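Clumurstead Community Help
Home and Household > Furniture

Grey marks on a white desk top, and is it worth keeping?

Posted by jasside_lodger, Tue 17 March

I'm renting a room on the ground floor in Jasside and the landlord is leaving the furniture in place. Most of it is fine. The long white desk has grey marks over the middle that don't come off with a damp cloth. I have tried washing-up liquid and kitchen spray. The spray took off a little and then stopped working.

I would like to know what to try next without taking the finish off. I don't know what the top is made of. It feels smooth and slightly hard, and there is no label underneath that I could find.

My second problem is the inventory. I signed it in November and it only says "desk, white, good". I paid a deposit of 200 and I don't want to lose part of it over marks that were there before me. The agent is Correa and they have been slow to answer emails.

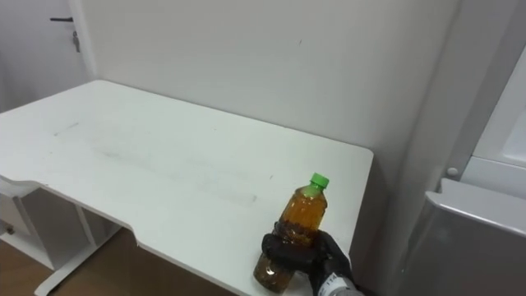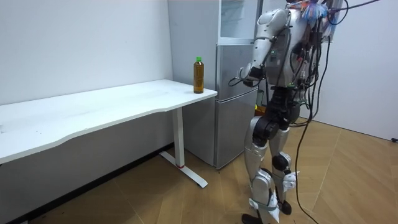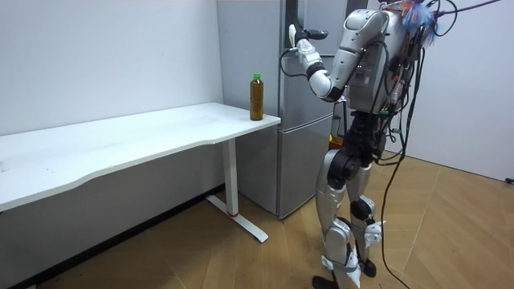

The desk by the wall. The grey marks show best in the first one.

I work at it most days, so I can't leave anything smelly or sticky on it for long. Any advice is welcome.

Tae-yang Jang

Deal with the inventory before you clean anything else. Write to the agent, say the desk had surface marks when you moved in, and attach your pictures with the date you took them. Ask them to add a line to the inventory and send you a copy. If you hear nothing in 5 working days, send it again by post and keep the receipt. An email with no reply is still a record that you raised it.

For the marks, start with a melamine sponge, the white foam sort sold in packs. Wet it, squeeze it out and rub very lightly on a patch at the back. These sponges are a fine abrasive, so on a glossy top they can leave a dull area. Let the patch dry and look at it from the side with a lamp on. If the shine is the same as the rest, carry on in small sections and wipe down with clean water afterwards.

If that does nothing, try bicarbonate of soda mixed with water to a thin paste. Leave it for a few minutes and wipe it off with a soft cloth. Do the same test patch first. Don't use nail varnish remover, as it can soften painted surfaces.

Grey marks are often rubbed off the bottom of something else, such as a laptop foot or a metal lamp base. Those usually shift. If you can feel a groove with your fingernail it is a scratch, and cleaning won't help.

pistska_road

just get a big desk mat and cover it. mine was in the sale and you forget what is under it

M. from the top flat

Agree with the sponge — but go easy. I did our kitchen table too hard and it now has a matt circle where the fruit bowl goes. Ours was painted though, so yours may be different. Also wait 48 hours before you put a mat down if you have used anything wet near a join, otherwise the damp sits there and the edge can swell.

jasside_lodger

Thank you all. I have written to Correa again and will try the sponge at the back corner at the weekend.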